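Right, Sunday service on the cutlery arm at Harstead. A few of you asked what looking after one of these involves, so I'll post as I go. Kettle's on, hex keys are out, phone is already covered in grease.

The job itself is simple to explain. Pick up plastic cutlery from the grid, stand it up in the orange caddy, go back for more. The counter said 1,719 picks when I switched it on this morning, and that's all since I last had the fingers off. I've been putting it off, yes.

First thing I do is jog it slowly over the grid and bring the fingers right down near a fork and a spoon with the program stopped. I'm listening more than anything. A dry joint has a sort of gritty hum to it and you get to know it.

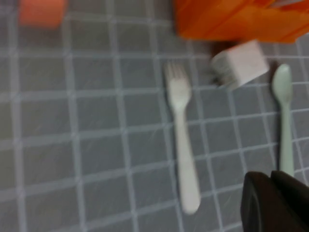
Harstead Bench Letter, Issue 30

I'm nicking bits of this thread for the newsletter, so if it reads a bit tidier than usual you know why! Anyway, no gritty hum today. The base joint is lovely and the elbow is fine. The wrist had a tiny bit of play in it, and that was a loose screw on the mounting plate. Nipped it up, play gone.

Then the fingers. They're the Grorkex ones, plain black, and they wear on the inside where you can't see it unless you take them off. So off they come, wipe down, look for shiny patches, back on, and DON'T mix up left and right like I did last time. I've put a dab of paint inside the left one now.

After that it has to learn where closed is again. Fully shut, save the zero, fully open, save that too. It takes 2 minutes and I've still managed to forget it and spend a whole evening wondering why every fork was slipping.

Forks are my test piece. The handles are thin and smooth and they'll swivel in the grip if the fingers don't meet squarely. A spoon will forgive you, a fork won't. I clamp one high on the handle, just below the head, tines up, then give it a gentle push sideways with one finger.

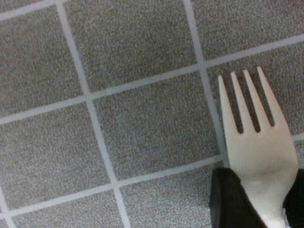 Tirkard replied to ask why I don't just turn the grip force up and be done with it, as theirs has been on maximum for months with no bother.

Fair question! I did run ours that way for a bit. The motor in the gripper got properly warm and I bent a couple of handles, so I've brought it back down to 30 per cent and I'd sooner fix the alignment. If yours is happy then leave it be, but do put your hand on the motor after a long run.

Cables next, my least favourite bit. The gripper lead has to have enough slack for the wrist to turn all the way round, and slack means a loop, and a loop hangs down and goes looking for something to catch on. Ours likes to dangle round the caddy.
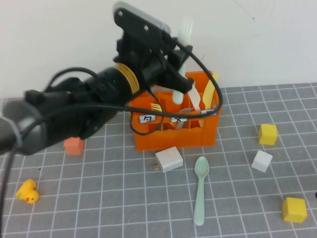
I've tried it shorter and it pulled on the plug at full reach, so for now it stays long. The plan is a clip further up the arm — Hafþórsson do a little snap-on one and I've got a pack on order. Until it turns up I'm running at half speed whenever the caddy's in use.

Had a feel along the whole lead while I was there, bending it gently every few inches. No cracks, no soft spots. The plug end gets a wiggle with the power on and the status page open. If the reading flickers, the lead's for the bin. It didn't.

Last job is the park position. I like it to stop clear of the caddy with the fingers a little open, so you can reach in and reset the bits on the grid without elbowing anything. It had drifted lower than I wanted, so I jogged it up a touch and saved it again.
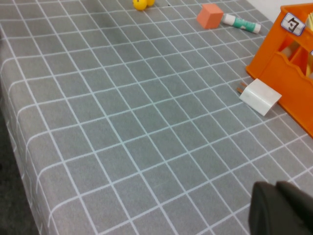 Someone in the replies says to save 2 park positions, one for resetting the bits and one for servicing, so you're never taking fingers off with the arm bent over the table. That's a much better idea than mine and I'm having it.

Just added the second one. It's straight up and slightly back, and I can get at all the wrist screws without lying on the bench. Wish I'd done it before I started this morning!

Slow run is going now and it's sounding sweet. I'll leave it plodding through forks while I wash the mugs, then put the date on the sticker and lock up. Will post again when the clips arrive.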